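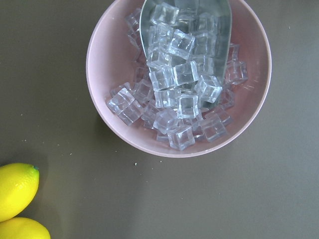 When the bar arm came to our breakroom kitchen at Pruter, I had been running that kitchen for a good many years, and I will admit that I read the whole manual twice looking for the page that told me what I was supposed to do all day. There wasn't one, so I started writing my own, and this page is what has come of it. It's mostly tips, the sort of thing I tell people when they stop me in the hallway because their own building is getting an arm. Take the ice bowl, where most of our early trouble was. A round pink bowl with the metal scoop lying right in among the cubes looks simple enough, and to a person it is, but the cubes are clear, the scoop is shiny, and the two of them together throw light every which way. Leave the scoop with its blade tucked into the pile and the handle sticking out past the cubes, always toward the same side of the table, and you have already saved yourself half a morning of fussing. Keep the lemons well off to the side, too, with open table in between.

A little about our setup, so you know whether any of this fits yours. We feed 207 people on a full day, and the arm looks after the cold drinks and the dish table. Before it came, there were 2 of us on the early shift doing nothing but filling, scooping, stacking and wiping until lunch. We are both still here, I'm glad to say. The work is different now. I scoop a lot less ice and I do a lot more setting out, and my wrists are very grateful for it. My shift partner misses the chatter at the drinks table, and I understand that, so we worked out that one of us still stands out there when the line is longest. People like to be handed something by somebody!

Getting the table ready

Wipe it with a barely damp cloth and then dry it with a second cloth, going all the way to the corners. A wet streak on a dark table shines, and shine is what gives you trouble. I keep two stacks of cloths under the counter, one for damp and one for dry, and I have given up trying to get by with one.

Crumbs will come back. I used to chase every last speck before I would let the arm start, and the trainer from Geller, who was very patient with me, finally said that a few crumbs wouldn't bother it a bit and I should save my back. I still sweep between rounds for the sake of the people eating there, but I no longer hold up the whole morning over it.

Give everything more space than seems polite. Those of us who learned in small kitchens push things together without thinking, the cup against the plate and the plate against the rack, and it took me weeks to unlearn it. Put the racks toward the back and the plates off to one side, and leave the middle of the table bare. When you catch yourself setting your coffee down in that nice clear spot (I did it every day for a month), take it as a sign you need a hook or a shelf of your own nearby. I asked for a little shelf by the door and got it the same week.

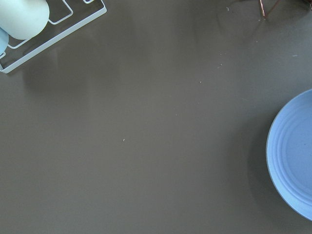 The other thing about spacing is that it has to survive a change of shift. I can lay out a table just so at six in the morning, and by ten somebody kind and helpful has tidied it. So we put a small sheet inside the cabinet door with a drawing of where things go, done in pencil so we can fix it. Anyone who moves a rack for a good reason changes the drawing. It has been rubbed out and redrawn so often that the paper is going thin in the middle, and I count that as a good sign.

Racks, cups and plates

Wire racks are lovely because they dry from underneath, but the light ones skate. If you can slide yours with one finger, put a thin rubber mat under it, the kind sold for drawer liners, cut a touch smaller than the rack so it doesn't peek out and catch on anything. Wash the mat once a week or it goes tacky.

Check the rods for bends when you wash. A rack that has been dropped will rock on one corner, and a rocking rack is maddening for a person and worse for an arm. You can usually coax a bent leg back by hand with a towel wrapped around it. Go gently and set it down on the counter between tries.

Choose dishes with some color to them if you are buying new. We had all white before, and pretty as it was, I found I couldn't see what was clean from across the room either. Soft colors are easier on everybody. Ours cost 65 dollars for the first small batch, out of the supply budget, and we added to it in February when we knew we liked them.

Plates with a ridge at the rim want a proper scrub in the groove. A soft brush does it, with the plate tilted toward you and the water running off the far side.

Ice and lemons

Break up the ice pile before each round by lifting it from underneath with the scoop, two or three turns. Don't stab at it. Fill the bowl lower than you would for a party, and top it up more often. We tried piling it high to save trips and spent the time picking cubes off the floor.

Wash lemons the night before and let them dry on a towel. If you use display ones for practice runs, as we did in our first weeks, keep them in a separate marked box, and please tell the person who slices the garnish.

Looking after the people

This is the part I care about most. When an arm arrives, ask early who decides what happens to the hours it saves. At our place the answer was written down before the first day, and the hours went to prep and to training, with nobody's pay touched. A friend's kitchen over at Palacios didn't ask, and they had a very uneasy spring.

Learn the stop button, all of you, including the person who only comes in to water the plants. We each pressed it on the first morning and had a laugh, and after that no one was shy of it.

Keep a notebook by the table as well. Ours has 200 pages and we are well into it, and nearly every tip here came out of it. Write down what went wrong in plain words, with the time. "Cup too close to the rack, 9:40" is plenty. The folks who service ours, from Drirner, read it through each visit before they open their tool bag, and they've moved two things on the strength of what my shift partner wrote.

I'll add a section on the coffee station once we have had more practice with it. For now we still pour that by hand.

Page last changed 11 September 2026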